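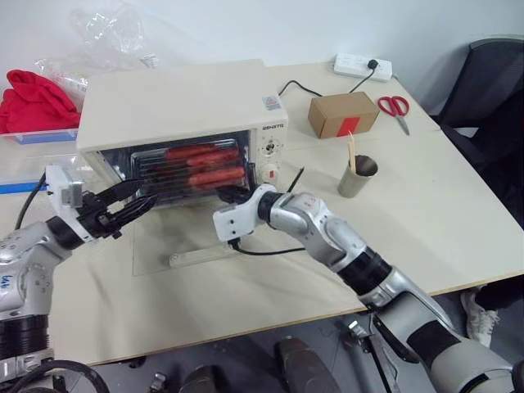 A student team at Tratonley Technical College has moved its two-arm manipulation project from plastic blocks to food, with a toaster oven task that will form half of its entry in the Prondari student robotics challenge in December.

The task is called "rack and tray" in the team's notes. It involves three sausages, a small countertop oven with a drop-down door, and a ribbed steel tray. Both arms work from the same table, each with a gripper and its own wrist camera. A run is scored on whether the sausages end up where the rules call for them, whether the door, rack or tray is struck hard enough to trip the force limit, and whether a person has to step in.

"The oven is a bad shape for this," said Jennylyn Manalo, a second-year mechatronics student who leads the software side. "The opening is low, the door takes up the space you want for the forearm, and the rack is thin wire. The depth reading on thin wire is poor. We stopped relying on it and take the rack height from a fixed calibration."

The team records demonstrations by hand guidance and trains one control policy for both arms. The current version was trained on 82 demonstrations. Earlier versions used separate policies for the left and right arms, and the arms tended to reach for the same spot at once. Manalo said the joint policy removed most of those conflicts but is slower to train and harder to debug.

In the latest block of trials, 68 percent of runs finished with no operator action. The main cause of failure was a grasp taken too close to the end of a sausage, which then rolled between the fingers during the lift. Contact with the oven door came second. The team counts any stop as a failure, including stops where the arm was in a safe position and could have continued.

Grip force has been the other open item. The fingers close to a set width and then hold at a force limit, and the limit that works for a firm object will split a sausage skin. The value now in use was found by trial. 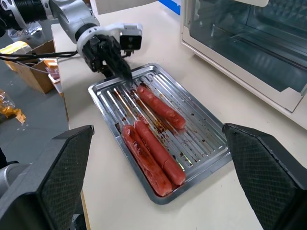 Grease is a separate problem. The pads have a crosshatched surface that holds well when clean, but grip drops over a session, and the team now wipes them between runs and logs each wipe along with the result. A wrist camera view can also change through a session as residue builds up on the tray. Demonstrations were therefore recorded with the tray in both clean and used condition.

Crisanto Yap, who teaches the automation lab course and supervises the team, said the task was picked for its mix of rigid and soft objects. "With blocks, the students could tune the numbers until it worked and learn very little about contact," he said. "Food varies. Two sausages from the same pack will differ in length and in how they bend."

The control software runs on Tedo, a scheduling layer written by an earlier group at the college and kept up by the current one. It handles timing between the two arms and saves camera and joint data to a single log. The team plans to release the code after the challenge, without the training data.

The second half of the entry, a drawer and utensil task, is at an earlier stage. Manalo said its demonstrations have not all been recorded — the drawer hardware was changed once already — and no trial results are available.

Teams must submit an unedited recording of their runs before the final, which will be held at the Malabanan building on the Tratonley campus. Lab sessions are open to other students in the automation course from 3 p.m.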